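Rastine Opens Second Suture Supply Warehouse in Didevstead

DIDEVSTEAD, April 2024 — Rastine, a distributor of surgical consumables, has opened a second warehouse in Didevstead to serve hospitals, clinics and teaching programs in the region. The building has 698 pallet positions and is staffed in two shifts.

The company previously shipped all orders from its site in Golluvia. That site will stay open and will continue to handle returns and bulk orders.

The new warehouse carries 233 product lines, among them suture thread, needles, gauze and gloves. Stock is tracked with Radu, the inventory system the company already uses in Golluvia. Customers keep their current account numbers and do not need to sign up again.

Teaching programs can order suture thread in small packs from the new site. Interrupted stitches in black thread, each tied with its own knot, are among the techniques covered in the printed guide that comes with these packs.

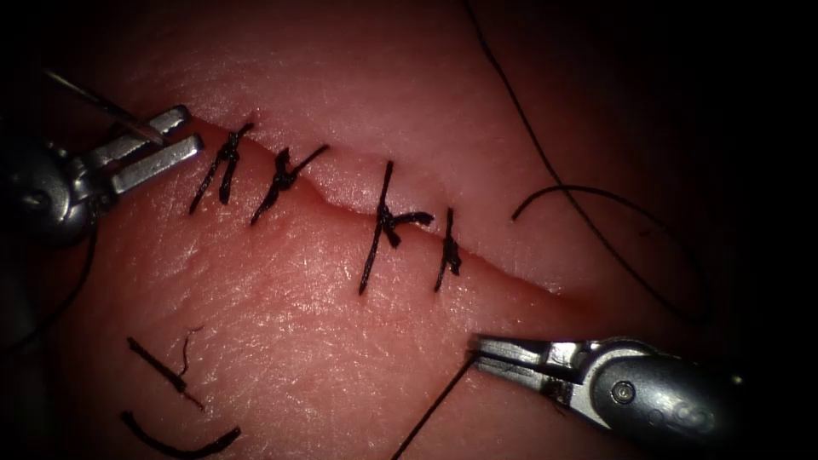 Ordering and Delivery

Orders placed before noon ship the same day. A paper catalog — 1648 items across both sites — will be mailed to account holders in October.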